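How Long Do People Really Wait for Coffee? A Line Study at Two Cafes
Pendo Wanyama
Project report, 2021-07-29

I picked this topic because I spend way too much time standing in line. My first idea was a survey about study habits, but my advisor said everybody does that one, so I went with coffee. I have no regrets (my wallet has a few).

The two cafes are Javaline, right next to the library, and Temba, which is up the hill by the bus stop. Javaline has one register and one person making drinks. Temba has you order at one end and pick up at the other, and they call your name. I wanted to know which one gets you your drink faster, and whether people's guesses about their wait match the clock.

I started back in March with a practice round, and it was a mess. I tried to time everybody at once and lost track of who was who, especially when a group came in together and one person paid for all of them. After that I only followed one customer at a time, from the moment they joined the line to the moment they had a cup in hand.
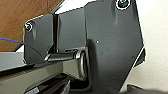 Dark metal plates, with a screw near the top edge.

For the real thing I timed 40 customers at each cafe, always in the morning rush. I used the stopwatch on my phone and wrote everything in a paper notebook – the spreadsheet came later, at home. Then I walked up to people once they had their drink and asked how long they thought they'd waited. Most were really nice about it! A few were running for the bus and I let them go, so I have fewer guesses from Temba than from Javaline.

Javaline's average wait came out to 5 minutes and Temba's was 9. I did not see that coming at all, because the line at Temba always looks shorter. I think what happens is that the people who have already ordered spread out by the window and stop looking like a line.

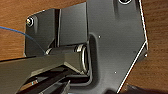

The guesses were the fun part. At Javaline people tended to guess too high, and at Temba they were pretty close or even a little low. One guy at Javaline was sure he'd been there half an hour. My own theory is that standing still behind someone's backpack feels longer than wandering around with your name on a list, but I can't prove that with what I have. It would take interviews, and I'd want to ask about mood too.

I also wrote down what people ordered, and some 30 percent of all the drinks were plain drip coffee. Those came out fast at Javaline and slow at Temba, where a drip coffee waits its turn behind all the fancy stuff. 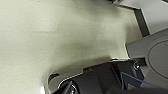 There are problems with my numbers. I only went in the morning, I only did two cafes, and I picked which customer to follow by just grabbing the next one through the door after I'd finished writing. If I was slow with my notes, I probably missed the busiest bits. Also the person making drinks at Javaline figured out what I was doing by my second visit and may have sped up a little.

If I did it again I'd bring a friend so one of us could time and the other could ask the questions, and I'd go in the afternoon too. My raw times are in the notebook, which I'm turning in along with this report.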